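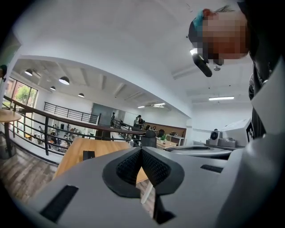 Hammad Rind
Contributing editor, market structure

Request for quote (RFQ)

A request for quote is a trading method in which an investor asks one or more dealers for a price in a bond or other instrument. It is common in markets where securities trade too rarely to support a continuous order book.

The investor names the security and the size, and may leave out the side. Dealers reply with a price that stands for a short time, often a few seconds to a few minutes. The investor can trade on one reply or let them all lapse.

Prices are usually quoted per 100 of face value. A bond offered at 106 therefore costs more than its face value, before accrued interest.

On the Zuline platform, a request may go to as many as 11 dealers. Asking more dealers can improve the price – but it also spreads word of the order. Large trades are often shown to only 2 or three firms.

See also: Order book; Dealer market; Accrued interest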